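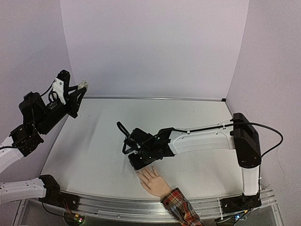
Chapter 4
Gathering Examples

Reading time: 12 minutes

By now you have a model that can learn, a loss that goes down when you ask it to, and nothing whatsoever to feed it. This chapter is about the feeding. Most courses give the subject an afternoon, on the theory that data is something that arrives. Anyone who has spent a week making it arrive will have views on that theory.

The examples we care about are demonstrations. A person drives a pair of robot arms through a task, the cameras and joint readings are logged, and one complete run from start to finish is saved as an episode. The learner's job is to look at a pile of episodes and work out what the person would have done next. It has no idea what the person meant to do. If you scratch your nose in the middle of a grasp, and the arm pauses, then pausing is part of the task.

Rhun Meredith found this out on the project we will follow through the next three chapters. Gonine, as it was called, began with a simple handover: one gripper picks up a small object, the other takes it, and the object is set down on the far side of the table. Rhun recorded 200 episodes in May and was pleased with every one of them. The trained policy picked the object up beautifully, carried it to the middle, and then hung there, as if trying to remember a name. In most of the recordings Rhun had stopped at exactly that spot to check that the second gripper was lined up. The model had learned to check. It had not learned what it was checking for.

The usual remedy is to ask for more data, and the project duly asked. Dulce Mendoza and Gilang Gunawan took over the controls and brought the total to 2000. Dulce approached the handover from above; Gilang preferred the side, and would defend the choice at lunch. Both ways work. Averaged together by a trusting network, they produce a gripper that approaches along a diagonal neither of them ever used and closes on air.
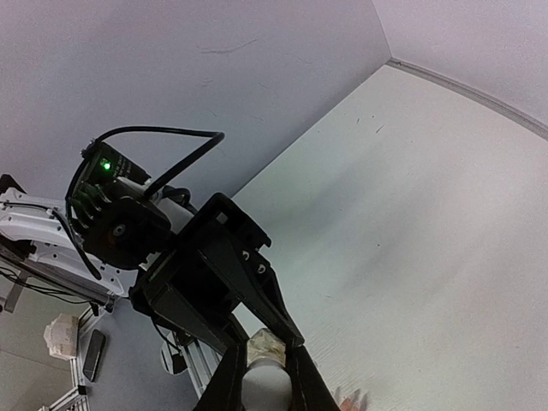

A handover is a good first task for a book precisely because it goes wrong in such small spaces. Both sets of fingers want the same bit of the object. One has to let go after the other has taken hold, and the interval between those events is short enough that a sleepy operator can get it backward. Soft or crinkled things are worse, as they change shape when squeezed and seldom change back for the next episode.

There is also the matter of the reset. Between episodes somebody has to put things where they belong, and "where they belong" is a decision, whether or not anyone makes it. Put the object in the same place every time and you will get a policy that is superb at that place. Scatter it at random and you will find that a person's idea of random is a patch the size of a saucer, slightly to the right – more so if the person is right-handed. Section 4.3 gives a placement sheet you can print and get bored with.

Then there are the failures. Uriel Figueroa, who inherited the Gonine recordings, went through them and set aside 400 episodes that he considered spoiled: drops, fumbles, one long argument with a cable. He deleted them. Two weeks later he wanted the fumbles back, having realized that a fumble followed by a recovery is the only place a learner ever sees a recovery. Keep everything, label it, and decide later. Disks are cheaper than Uriel's mood was that month.

You should finish this chapter able to write a collection plan that a tired stranger could follow, and to tell from a log whether they did. Before reading on, choose a task you can do with two hands in under a minute and write down its steps. Give the list to a friend and watch them try it without speaking. Keep your notes; you will need them in Section 4.1, where we settle what counts as the start of an episode.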